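Why I stopped counting demonstrations

In February I wrote that our folding policy needed more data. I was quite sure about it at that time, and I was wrong, so I think I owe the readers of this blog a correction.

For those who did not read the older post: I work on cloth folding in homes. We do not teleoperate a robot. A person holds a gripper in the hand, does the task with real clothes on a real bed or table, and later a policy is trained from the recordings. My colleague Myung-ja Kong takes care of the training side, and I take care of the data. We call the project Tumar.

Our first set had 1308 demonstrations. The policy trained on it could do the first fold quite well and then it became lost. It would close the fingers on the air above the cloth, or take two layers when it should take one. My idea was simple: collect more. Myung-ja did not agree, and she asked me to look first at where in each demonstration the fingers close.

I spent many evenings on this. The answer was a bit embarrassing for me. In many recordings the person comes to the cloth, waits, moves away, comes again from another side, and only then grasps. For a human this hesitation has no cost. For the policy, each of these false approaches is a lesson, and it learns them with the same weight as the good one.
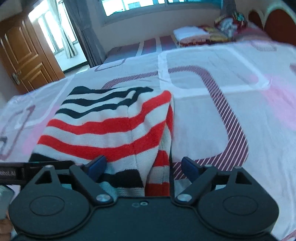 So we made a small labeling tool, named Rothe after the street where I lived as a student, and we marked the last approach before every grasp. Everything before it, back to the previous release, we gave a lower weight in the loss. We did not delete it. I tried deleting also, and the policy got worse, I suppose because it never saw how to come back from a bad position.

We also removed the demonstrations where the garment was already out of view when the fingers closed. After this we had 960. With this smaller set and the new weights, the policy finishes the second fold much more often, and the grasping of air is almost gone. The two-layer problem is still there. Knitwear is the worst, as the edge is soft and thick and it lies down differently each time. Stripes I expected to help, but when the cloth is folded they bend and meet in strange places, and I do not see a clear benefit in our tests.

One more thing that I would like to understand. We trained with 5 random seeds, and one of them is clearly behind the others on sweaters but equal on towels. Joana Paiva, who reviewed our draft, thinks that our split of homes is unlucky: only 8 homes are in the test part, and a few of them have very patterned bedsheets. She may be right. I am now making a new split where the bedding is balanced too, and I will write again when those runs are finished.

If you have tried a similar weighting for tasks with rigid objects, please leave a comment. I would like to know how you chose the lower weight, as ours was found only by trying.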